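Chapter 6
Buying Recorded Work: Demonstration Services for Kitchen Robots

6.1 What is being sold

A robot that is to handle dishes has to be shown how people handle them. Few robot makers record this work themselves. Most buy it from a demonstration service, a firm that pays people to do chores at home and delivers the recordings by the hour. This chapter reviews one such offer, the Skilingate household package from Votwood, and uses it to set out the terms a buyer should check before signing.

The package is sold in blocks of 79 hours. Each block covers up to 21 kitchens and comes with a task list, a log of rejected clips and a license for commercial training. Rival firms quote by the clip – a method that favors short, simple tasks.

Three terms matter most in what follows. An episode is one task from start to finish. A grasp is the period in which a hand holds an object. Clutter is any object within reach that the task does not use.

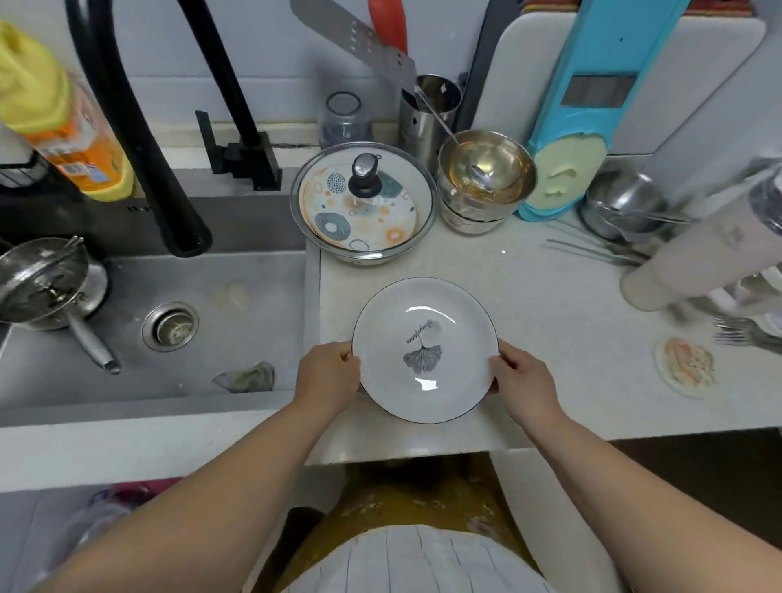
Two-handed grasps are priced higher than one-handed grasps in the Skilingate contract, and Section 6.2 explains how the difference is worked out. Section 6.3 deals with clutter, which the contract leaves undefined. Section 6.4 covers rejected clips and the refund limit of 2,000 episodes.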